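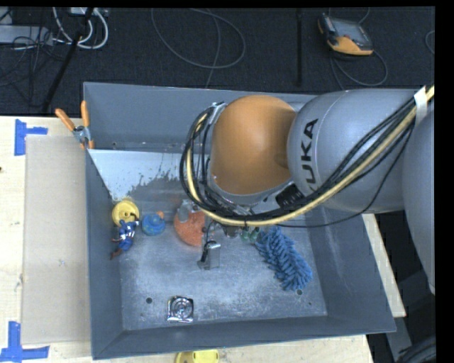

Notes for session four: scars and how they settle

Okay, picking up where we stopped last time. I promised Nadja Fuchs I'd type this one up properly, so here you go, with the bits I rushed through at the end filled in.

First, vocabulary, and please get this right on the quiz. A hypertrophic scar is raised but stays inside the edges of the original cut. A keloid grows past those edges. Clients mix these up all the time (so do their relatives, loudly), and it matters, since keloids have a real habit of coming back after they're removed.

Healing goes in stages that overlap. There's bleeding and clotting, then inflammation, then new tissue filling in, and then the long slow part — remodeling — where collagen gets rearranged for a year or more. A scar that looks red and lumpy at week eight is often just a young scar. I had a tummy tuck myself and I was convinced mine was a disaster until the following October, when I noticed I'd stopped checking it!

Now the number everyone asks me about. Healed skin gets back to 80 percent of its original strength at best, and it never reaches 100. It's much weaker than that in the first weeks, so "but it's closed!" is no argument for going back to heavy lifting. The surgeon decides that one, and you don't.

What we can talk to clients about:

Sunscreen on the scar once it's fully closed, because fresh scars darken easily.
Silicone sheets or gel, worn most of the day for a couple of months at least.
Gentle massage, only after the surgeon has okayed it.
Smoking. Bring it up kindly, but bring it up.

Vitamin E oil came up again. The evidence is thin and some people get a nasty rash from it, so I don't suggest it.

Send people back to the clinic for spreading redness, pus, fever, or an edge that's opening up. Don't wait for your next appointment with them.

Reading for next time is the Yaman handout, through the section on skin grafts. Hüsnü Aydoğan has spare copies if you lost yours. Bring your questions on steroid injections, we'll start there.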